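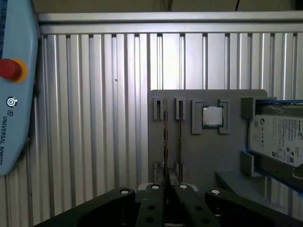

Wiltitz bench mat, model 291

The Wiltitz is a thick work mat for the repair table, the sewing room or the hobby corner. It protects the table from knife cuts, glue and small drops of oil, and it keeps screws from rolling to the floor.

Size: 300 x 343 mm
Colour: dark green, grey on request
Article number: 3885
Maker: Masri

The upper side is smooth and the under side has fine ribs, so the mat stays in its place on glass or painted wood. Please clean with lukewarm water and a little soap. Do not use thinner - it makes the surface dull and later sticky.

The mat is delivered rolled. Put it flat with some books on the corners and leave it for one night before first use.

Customer opinion
"I cut leather on it every evening and the marks are still very light. The smell was strong in the first days." - Lama Najjar

Spare corner pieces are sold separately in bags of four. For larger tables please see the Jerkunier mat. Questions about delivery are answered by Carla Bataineh in our shop.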